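Reusable Cups in the College Canteen: Project Report

Group 3, Plillden College
Submitted Wed 22 April

Background

The canteen at Plillden sells hot and cold drinks from two counters. Until this year both used only paper cups with plastic lids. Our project looked at whether students would switch to a reusable cup if they could borrow one and hand it back the same day.

Method

We ran the trial in February. Cups were lent out at the Lorkance building counter, and the main hall counter carried on as before so we could compare them. Borrowers left their student card number and got a stamp for each return. We also put out a short questionnaire, and 31 students filled it in.
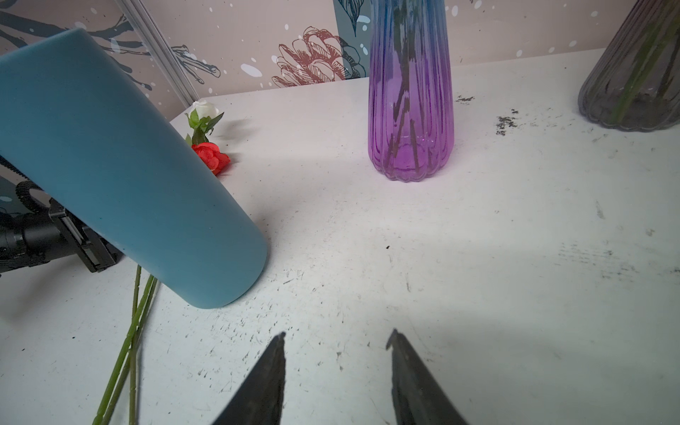 Till records gave us the number of drinks sold. Over the trial the two counters sold 1685 drinks between them. The till does not show which cup was used, so staff at Lorkance kept a tally sheet by hand. On busy mornings the sheet was not always filled in, and our figures for those days are probably too low.

Results

Most borrowing happened before the first lecture. Very few people borrowed a cup at lunch, when they were more likely to buy a can or a bottle. In the questionnaire, the most common complaint was having to walk back to Lorkance to return the cup. Several students asked for a lid. The stamps made little difference, and many people forgot their stamp card.

Problems

We had planned to start a week earlier, but the dishwasher at Lorkance was being repaired. We should also have tried out the questionnaire first, as question 2 was read in different ways and we had to leave it out.

Recommendations

Put a return crate at the main hall entrance. Drop the stamp card. Run the trial again in the autumn term with both counters taking part.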